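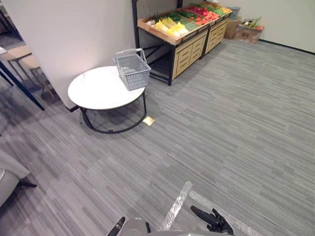 Minutes taken by Oana Preda, workshop secretary

Search this site Enter keywords Go

Build meeting, shared workshop, 2019-07-23

Present: Radu Gavrilă (chair), Abrehet Gidey, Relu Enache, Oana Preda. Apologies: Sânziana Dumitrescu.

1. Previous minutes
Agreed with one correction. The spare motor driver is on loan to Abrehet, not Relu.

2. Jikar, arms and hands
Relu has rerouted the cable in the right hand so that it no longer rubs at the wrist. He wants to run 600 open-and-close cycles on the bench before anyone trusts it with a load. Abrehet asked whether the left arm should be changed to match. Left open until the bench run is done.

3. Practice area
The round white table and the gray shopping basket stay as they are for the first pick-up task. The produce stands come second – Radu does not want the compartment trays attempted until the basket can be lifted by its handle every time. Abrehet pointed out that the striped carpet confuses the floor tracking, and the silver tape shines under the ceiling lights. She will try matte tape on one corner and compare. Relu would prefer to fix it in software. No decision.

4. Base
Wheel slip on carpet is still a problem when turning. Radu has 2 sets of softer tires on order from Ravora. The old set is to be kept.

5. Money
37 left in the parts fund after the tires. Bearings will have to wait until the next round of dues.

6. Actions
Relu – bench cycles, log to the shared folder.
Abrehet – tape test.
Radu – chase Ravora.
Oana – send Sânziana the wiring drawing and ask for her comments.

7. Any other business
The drill press key is missing again. Please look in your toolboxes.

Meeting closed at 8.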